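Hand grippers for cloth folding: one finger closes late, pads wearing unevenly
Forum > Grippers and end effectors > Setup and maintenance

heikki_p
Evening all. We've been using a pair of hand-held grippers for folding cloth on a bed, and one of them has started closing unevenly. The left finger gets there first, the right one follows a moment later, and the corner of the cloth slides out toward the late side. I've cleaned the pads and snugged up the screws at the joints and it still does it, mostly after lunch when we've been going a while. The other gripper is lovely and has never given me a minute's trouble. Any ideas before I take the whole thing apart on the kitchen table?

cinzia.v
Oh, I know this one, or at least I know its cousin! Ours at Sulevdale did exactly that last July and I spent two evenings blaming the pads. Take the caps off the joints and look for fine black dust. If the pivot holes have gone oval you'll feel a tiny wiggle when you hold the arm near the tip and rock it sideways. We print replacement arms in batches of 14 now and keep them in a biscuit tin.

ubaldo_leone
I'd be a bit careful with that, Cinzia, with all affection. Worn pivots usually give you slop in both directions, and Heikki is describing a lag. My money is on the linkage dragging on the late side. Did you snug those screws with the fingers open or closed? If they were open, back them off a quarter turn, close the gripper on a folded scrap of cloth, and then tighten again.

heikki_p
Open, I'm afraid. I'll try it tonight.

cinzia.v
Fair enough, Ubaldo, but I'd still rock the arms while the caps are off – it costs nothing. Our last set went 343 folds before the wiggle showed up, and the one before that managed 512, so it varies a lot.

katia_g
Do please put a drop of dry lubricant in there, the waxy kind. Oil creeps down to the pads and then you'll be chasing slips for a week (ask me how I know).

ubaldo_leone
No lubricant at all on ours, and they've been happy. It picks up lint from the cloth. I suppose we'll never agree on this, Katia!

heikki_p
Backed off, closed on a scrap, retightened, and both fingers now meet together. I did rock the arms too, and there's a little play in one, so I've ordered spares from Pintér anyway. No lubricant for now, sorry Katia. Back to folding this morning and it's holding the corners nicely so far.

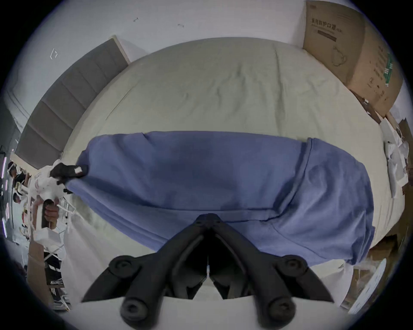 Blue cloth on the bed, white gripper on the upper-left corner and the black one in front.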